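Re: wrist unit on the wash line, who owns the stops?

torque_lag
Brimham kitchen, second month with the Laing cell. It clears 500 pieces a shift. Dish room went from four people to 2. The other two were moved to prep, same pay grade, fewer hours on Saturday.

mopbucket
So a cut, then. Fewer hours on the same grade is a cut.

torque_lag
Yes. I listed it as one. My question was about stops. The cell faults on nested bowls and whoever is nearest resets it. That person still has their own rack quota.

E_Strachan
Evander Strachan, Sernavness site. Same problem. We log every reset as labor. January came to 757. Management had budgeted 100. The quota was lowered after that, by less than we asked.

mopbucket
Logging is more unpaid typing.

E_Strachan
It is one button on the panel. Without the log there was no argument to make.

kettle9
Disagree with both. Resets should go to a named operator with training and a rate for it. At Mendunano they spread it across the crew and the skill never settled anywhere.

torque_lag
Which fault code is your worst? Ours is rim contact.

E_Strachan
Rim contact here too – view from the wrist with shiny metal at the left finger and the gap between the fingers empty.
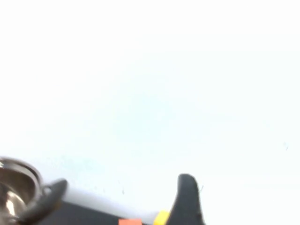
Sernavness, January
Bright background, polished rim. We asked for matte trays and a shade over the table. The shade was approved.

kettle9
Who cleans the shade?

E_Strachan
Dish room. Not in the quota yet.

mopbucket
There it is.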